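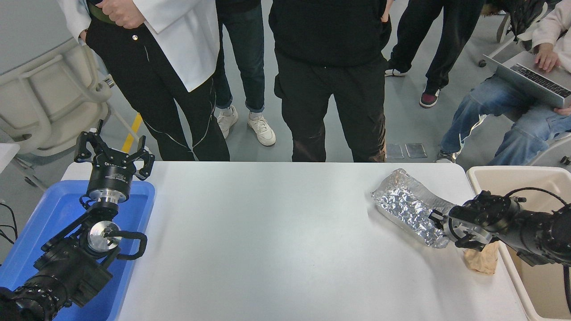 According to Torres, who wrote in after our piece on the Prastden open day was announced, a two-armed packing cell should be judged on the items it refuses, and any demonstration in which the host chooses the goods is worth very little. The point is a fair one and I have tried to keep to it in this review.

The system under test was the Kistham two-arm bench cell, shown at the Prastden site in November as part of an open day for small distributors. It consists of two arms at a plain table, a controller, and software for assigning tasks to each side. It is sold as a bench unit for mixed goods in low volumes. Visitors could stand at the back of the table while the cell was in use, and most of the questions were put to the staff from there.

Grippers

The two arms do not carry the same tool. The left has three fingers and the right a compact parallel gripper. Kistham offers either type on either side, but the mixed arrangement is the default and I think it is the correct choice. The three-fingered tool suits round and irregular items. The parallel gripper is better on anything with an edge or a fold that can be pinched.

Crumpled foil is a hard case for both. It reflects light unevenly, which upsets the depth reading, and it changes shape under load, so a grasp planned on the first reading may be wrong by the time the fingers close. Paper bags give fewer problems with reflection but collapse just as easily. I was glad to see foil on the table, as many suppliers keep to cartons.

Results

I was allowed one run of 100 picks with goods of my own choice, taken in the late afternoon. The mix was foil packages, paper bags, small cartons and soft pouches. The cell failed on 7. Of those, 6 were foil, and in each case the parallel gripper closed on a loose crease and the package slipped out during the lift. The other was a pouch that the software did not separate from the one beneath it. The run took 103 minutes including stoppages, which is slow. A person would do the same work in a fraction of that time.

Recovery was better than I had expected. After a dropped package the arm returned, took a fresh reading and tried again from a different angle. It stops and asks for help after the second failed attempt. That limit can be changed in the settings, though the menu is badly placed and the manual gives it one line.

Cabling

External cables are the weak point of the design. On a bench with bins at the sides they need to be tied back with care and checked at the start of each shift. The Grolasthorpe cell, which I reviewed in spring, routes everything through the arm and is easier to keep tidy, but it has a single arm and costs more to service.

Software

Task setup is done from a laptop. The interface is clear and the log is detailed, with a separate entry for each attempted grasp. Logs export as plain text. There is no way to compare two runs side by side, and the search function ignores part of the item name if it contains a hyphen.

Noise was low enough for normal conversation at the bench. Spare finger pads are included, but the tool for fitting them is an extra.

Verdict

Suitable for a distributor with varied goods, modest volumes and staff on hand to clear a stoppage. Not suitable for unattended work with foil. To answer Torres, the cell refused nothing I gave it and dropped a few things it should have refused. Kistham says a grasp confidence threshold will be added in the next release, and I will repeat the run with the same goods when it is available.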